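Community Baking Program: Progress Report to the Claltden Fund
Reporting period ending 2 June 2024
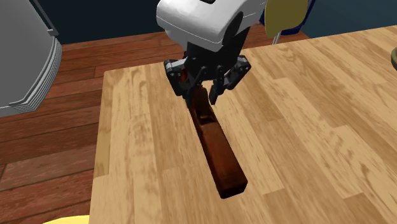
Zuweira Ofori

This report covers the second half of the grant year for the Movaneo Community Baking Program. The Fund's support paid for ingredients, instructor hours and the rental of the teaching kitchen on Flevow Street.

Enrollment and output
The program enrolled 171 participants, of whom 37 had attended a session in the previous year. Participants baked 2208 loaves, most of them distributed through the Qian meal service. Whole wheat sandwich bread remained the standard loaf. Oat and molasses bread was added in the spring at the request of the meal service.

Recipe testing
Kwabena Ametepe and Nesrin Keskin completed testing on eight recipes for the printed handbook. The cornbread required the most work: the first version was too dry when reheated, and buttermilk has now replaced half of the whole milk. The cinnamon rolls were judged unsuitable for a two-hour session and have been set aside. An overnight dough may be tried later.

Staffing
Obed Aryee has taken over the evening sessions from Selorm Tetteh, who now manages ordering and storage.

Budget
Spending is within the approved amount. Butter and egg costs were higher than planned – the difference was met from the equipment line, with the Fund's prior agreement. The purchase of a second stand mixer has been postponed.

Next period
The handbook text will go to the printer once the allergen notes have been checked. Fall enrollment opens in October. The Fund's approval is requested for the revised ingredient budget attached to this report.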